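Re: [letholm-kitchen] Allow sachets for keeping fruit
Date: 11 February 2021

> I've been putting an Allow sachet in with my fruit since May and I'm
> sold. Pears last twice as long. The makers tested it on 3,186 pieces
> of fruit, so it isn't just me. A pack of 2 does a whole season.
> Should we do a group order through Vaněk? They'll knock the price
> down if we take 200 packs.

I'd hold off on the group order.

Twice as long as what? If you had a second bowl of the same pears, bought the same day and kept in the same room without a sachet, I'd like to hear about it. If you're going by how pears used to last, you're comparing summer fruit with winter fruit, and a warm kitchen with a cold one. My kitchen is so chilly right now that I could keep a pear going until spring with no help from anyone.

The 3,186 figure doesn't do much for me either. I read the leaflet. It doesn't say what kinds of fruit, how many got a sachet and how many didn't, or who decided when a piece had gone bad. It could be mostly apples, and apples keep anyway. I'd trust two bowls and a person who didn't know which was which a lot more.

I'm not saying the idea is nonsense. Ripening fruit gives off ethylene, and there are things that soak it up. But they're sold for closed boxes and drawers. In an open bowl the air just moves around, and I can't see what one small packet is supposed to do about that. Also, "a whole season" is a long time for something that is meant to be filling up.

And 200 packs is a lot of packs. There are 1,000 addresses on this list, but going by who answers, we'd get a couple dozen orders and somebody's garage would get the rest. We did this with the Maduvmont jar lids and I still have a bag of them.

If anyone wants to try it properly, buy one pack at full price. Take fruit from one batch, split it between two lidded boxes, and put the sachet in one. Write down the date each piece goes soft. Don't stop early because it looks like it's working.
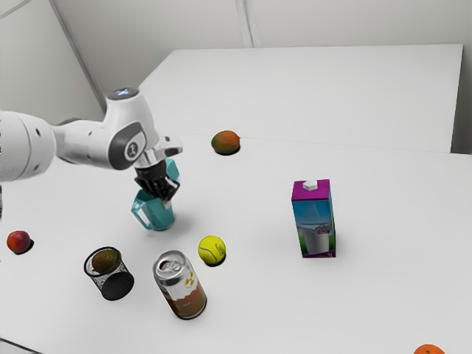 I'll do bananas if someone else takes the pears. Until we have that, put me down as a no on the order.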